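Apprentissage par démonstration, séance 5
Collecte d'exemples avec une pince tenue à la main
Notes de cours, version du 11/2/20, à relire avant le TP

Rappel de la dernière fois : une politique apprise ne vaut que ce que valent les exemples. Donc aujourd'hui pas de réseau, pas de fonction de coût. Uniquement la collecte. C'est là que les groupes perdent des points chaque année.

1. Vocabulaire

Épisode : une tentative complète, de la pince ouverte au-dessus de la table jusqu'à la pince rouverte et retirée.
Observation : image de la caméra montée sur la pince + ouverture des doigts.
Action : déplacement de la pince entre deux images + consigne d'ouverture.
Prise de contexte : les premières images, avant tout contact. On les garde, on ne les coupe pas.

Attention, dans le polycopié Rundden « trajectoire » veut dire épisode. Chez nous trajectoire = seulement la suite des poses. À ne pas mélanger dans le rapport.

2. Pourquoi à la main

Téléopération : précise mais lente, et il faut le bras. Avec une pince tenue à la main, on démontre partout, sans bras, et le geste reste naturel. Prix à payer : la pose de la pince n'est pas donnée, il faut la reconstruire à partir des images. D'où l'importance du fond (voir 4).

Autre prix : la main humaine fait des choses que le bras ne saura pas refaire. Poignet cassé, accélérations, appui de tout l'avant-bras. Se limiter volontairement. Gestes lents, coudes dégagés.

3. La tâche du TP : plier un vêtement

Textile = mauvais élève. Pas de forme fixe, pas de pose unique, deux épisodes ne commencent jamais pareil. Sert bien à montrer ce que veut dire « diversité des états initiaux ».

Séquence demandée (jeu Tapia) :
a) vêtement à plat, face visible, manches sorties
b) manche gauche vers le milieu
c) manche droite vers le milieu
d) bas ramené vers le col
e) pince ouverte, retrait vertical

Un seul pli par mouvement. Si on rate une prise, on reprend la prise dans le même épisode, on ne recommence pas tout. Les reprises sont utiles, le modèle doit en voir. Par contre si le vêtement tombe de la table : épisode rejeté.
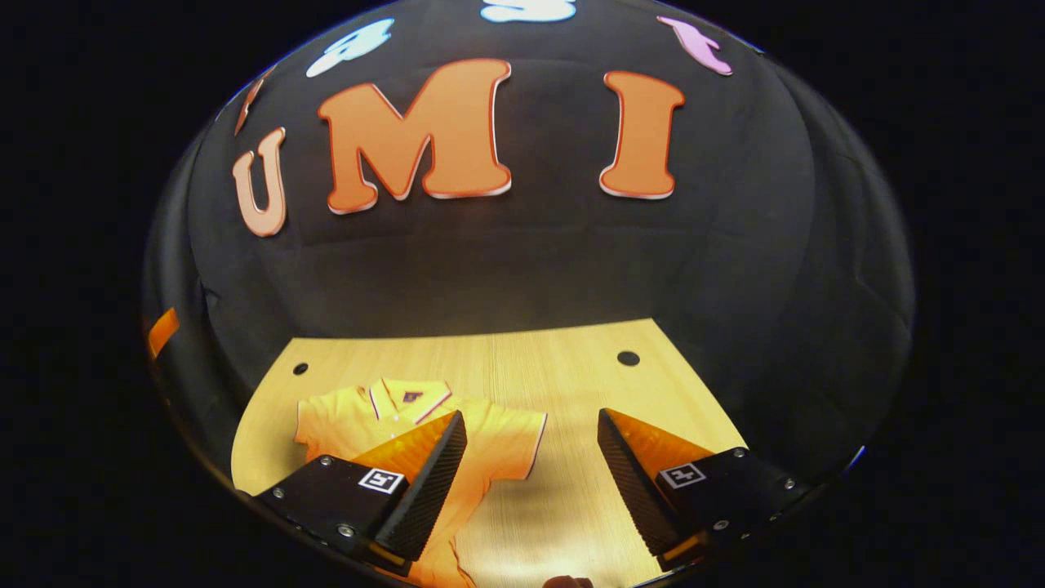

Fig. 1. État initial (étape a) vu par la caméra de la pince : polo à plat, doigts ouverts, un marqueur carré sur chaque doigt.

Sur la figure, regarder surtout les deux marqueurs noir et blanc. Leur écart dans l'image donne l'ouverture de la pince, sans capteur supplémentaire. Si une manche passe devant un marqueur, l'ouverture est perdue pour ces images-là. On interpole jusqu'à 14 images, au delà on jette.

Grand angle très déformé sur les bords, c'est voulu : on veut le vêtement entier et les doigts en même temps. Ne pas redresser les images avant de les donner au script, la calibration s'en charge. (Erreur de deux groupes en août, tout à refaire.)

4. Le fond

Un tissu noir uni ne donne presque aucun point à suivre. Des formes contrastées au-dessus de la table, comme les grandes lettres découpées de la fig. 1, donnent des coins et des bords nets. Règle simple : plusieurs formes visibles à tout moment, pas toutes du même côté.

Ne rien déplacer dans le fond pendant un épisode. Entre deux épisodes oui, mais alors relancer la passe de cartographie.

5. Combien, et quelle variété

Par groupe : 50 épisodes valides. Objectif pour la promo : 200 avant la première séance d'entrainement. Le lot Aver, que vous aurez en complément, en contient 454 mais avec un seul type de vêtement, donc ne comptez pas dessus pour généraliser.

Varier : orientation du vêtement, position sur la table, couleur, hauteur de départ de la pince, lumière.
Ne pas varier : ordre des plis, réglages de la caméra, position du vêtement sur l'endroit ou l'envers (toujours face visible).

Question posée en TD : vaut-il mieux beaucoup d'épisodes moyens ou peu d'épisodes propres ? Pas de réponse générale. Pour le pliage, des démonstrations contradictoires (une fois manche gauche d'abord, une fois manche droite) font plus de mal qu'un pli un peu de travers.

6. Étiquetage

Un fichier par épisode. Champs : groupe, vêtement, couleur, résultat (ok / partiel / rejet), remarque libre. Remplir tout de suite après l'épisode, pas le soir. « Partiel » = au moins deux plis corrects sur trois.

Nommage : voir la fiche Grutwood, section 2. Pas d'accents ni d'espaces dans les noms, le script plante.

7. Avant de lancer l'enregistrement

objectif propre
marqueurs des doigts propres et bien collés
pince ouverte à fond puis fermée à fond, une fois, pour la calibration d'ouverture
batterie
place libre sur la carte mémoire

À rendre : les épisodes + une page sur ceux que vous avez rejetés et pourquoi. La page compte autant que les donées.

Prochaine séance : synchronisation image / action, retard de la caméra, découpage en fenêtres.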